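Wrist view drifts to the right after pad change, cell 2
Plembridge Automation Forum > Small Arms and Grippers > Setup and Repair

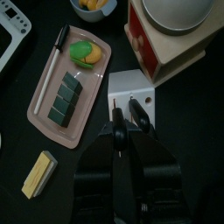
Post 1 — dunleavy_dave
Wrist camera, fingers in front of the white block, toy kitchen laid out as usual. I changed the finger pads on Monday and ever since the grip lands to the right of where I ask for it. Pads are the Kondar soft ones, same part number as before. I redid the hand-eye calibration twice and got a lovely low error both times, so the math is very pleased with itself. The block is less pleased. Ideas before I take the wrist apart?

Post 2 — seddale_tech
Did you take the camera bracket off to get at the pad screws? Everybody does, and everybody says they put it back the same.

Post 3 — dunleavy_dave
Loosened it. Put it back the same.

Post 4 — seddale_tech
Uh-huh.

Post 5 — mothballed
I don't buy the bracket. He recalibrated after, twice. If the bracket moved, the calibration would soak it up. My money is on one pad not being seated. Left finger closes on the part first and shoves it over. Close them on a feeler gauge at low force and see which side touches.

Post 6 — seddale_tech
Calibration soaks it up if the bracket stays put. A bracket with one tired screw goes somewhere new every time the wrist rolls. Push on the camera with a fingertip. If the picture moves, you've got your answer and it cost nothing.

Post 7 — Steinar Zoëga
We run the same wrist and I change pads every 2,000 cycles. The manual says 1,000, but the manual is written by people who sell pads. Order matters: pads on, screws just snug, close on a gauge block at low force, tighten while closed. If you tighten them open they sit crooked.

Post 8 — mothballed
2,000 on soft pads? Mine look chewed at 300.

Post 9 — Steinar Zoëga
What are you gripping, gravel?

Post 10 — mothballed
Castings. So yes.

Post 11 — dunleavy_dave
Fingertip test: camera solid. Gauge test: left touches well before right. Took the left pad off and there was a curl of old adhesive behind it, which I had definitely cleaned off. Tightened closed, the way Steinar does it. Ran 165 picks on the white block this afternoon and it's landing in the middle.

Post 12 — mothballed
Thank you, I accept payment in pads.

Post 13 — seddale_tech
Check the bracket screws anyway.

Post 14 — dunleavy_dave
One of them took a quarter turn. I wasn't going to mention it.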